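Ondero Bathroom Fan, Four Months In

I bought the Ondero because my old bathroom fan had started to sound like a truck idling in the ceiling while moving no air that I could detect. You can test this at home by holding a square of toilet paper up to the grille. A working fan grabs it. Mine let the paper drop on my head.

The Ondero costs $58, and that puts it in the awkward middle of the shelf, above the ones that come in a bag and below the ones that want your Wi-Fi password. It has a humidity sensor, a run-on timer and a white plastic cover with rounded corners that looks like every other white plastic cover. I have no complaints about the looks. If you find yourself admiring an exhaust fan you have been in the tub too long.

Putting it in

The box says one hour. I started after breakfast and turned the power back on at four in the afternoon, though I'll admit a good part of that was spent driving to the store for a duct collar, then driving back for the right duct collar. The housing fits a standard opening if your house was built by someone who had heard of the standard. Mine needed a sliver of drywall cut away on one side.

The instructions are by far the weakest part of the package. There are nine drawings and no words, and drawing six shows a screw that isn't in the bag. I spent a long while looking for it. The fan has stayed up without it, so I've decided it was symbolic.

One real warning: the wiring compartment is tiny. If you have stiff old cable and large hands, get the wires where you want them before you push the housing up, and have somebody hold the ladder who won't repeat what you say.

Does it move air?

It does. The toilet paper sticks to the grille and stays there. The old routine in our house was a hot shower, then ten minutes of squeegee work on the mirror before anybody could shave, and then another go when it fogged up again out of spite. I still wipe the mirror, but now it's once, and I can see who I'm dealing with by the time I've found my razor.
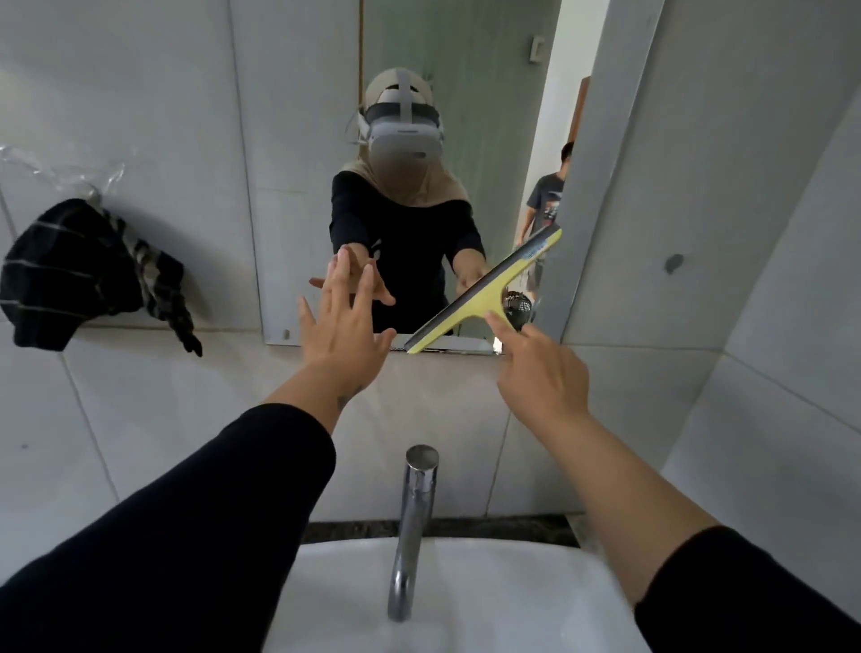

Cai: Same fan here, going on two years. Works great but wash the cover every couple of months or it gets fuzzy and the sensor goes dumb. Mine ran all night before I figured that out.

I moved that comment up from the bottom of the page because it's better than anything in the manual. I popped my cover off the day I read it, and there was already a gray felt forming along the slots. It came off under the kitchen tap with dish soap. Let the cover dry before you put it back.

The sensor itself deserves a paragraph of its own. There's a dial under the cover, marked with a small drop at one end and a large drop at the other, and I'm still not sure which way is which. Set it too eager and the fan comes on when you brush your teeth. Set it too lazy and it waits until the ceiling is dripping before it takes an interest. I ended up a hair past the middle. On rainy days it runs whether we've bathed or not, which I suppose means it is technically correct.

Noise

Quieter than the old one, but so is a blender. It makes a low, even hum with a faint tick every few seconds that went away after the first week, or that I stopped hearing. Through a closed door you'd have to be listening for it. I was also looking at the Plorton, which a neighbor has, and that one is quieter still, but it's twice the money and the cover yellows.

What it didn't fix

A fan won't clean anything. I had a vague hope that dry air would mean an end to the spots on the glass and the pink stuff in the corner of the tub. The pink stuff has slowed down. The spots come from our water, which could be used to pave a driveway, and they turn up on schedule. So the squeegee has kept its job, along with a rag for the faucet.

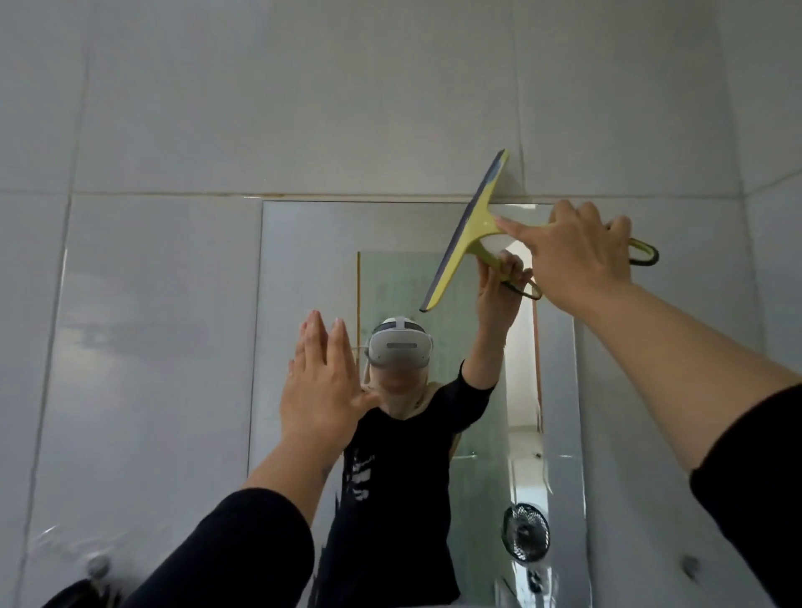 Would I buy it again?

Yes, with the right duct collar already in my hand. Skip it if your duct run is long or has more than one bend in it, where you'd want something with a bigger motor. Skip it too if you need a light, since this model doesn't have one and the version that does uses an odd bulb.

Four stars. I took one off for drawing six.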